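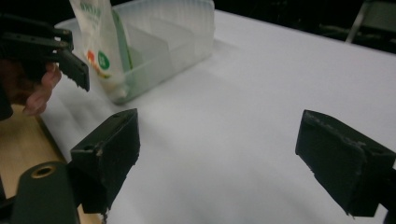
Bei Meltenell beginnt die Frühschicht um 6 Uhr, an den Packtischen wird seit Juli in zwei Gruppen gearbeitet. Die eine kommissioniert wie bisher, die andere führt Handgreifer und zeichnet Griffe auf, aus denen die Steuerung der Anlage Urio lernt. Pro Schicht sind 151 Durchgänge vorgesehen, nach jeweils 50 wird der Platz gewechselt.

Beutel gelten als schwierig – sie geben nach und verrutschen im Fach. Am Standort Festport übernimmt Urio bislang nearly 60 Prozent der Kartonware, Beutel bleiben Handarbeit. Der Betriebsrat verlangt für die Aufzeichnung eine eigene Lohngruppe.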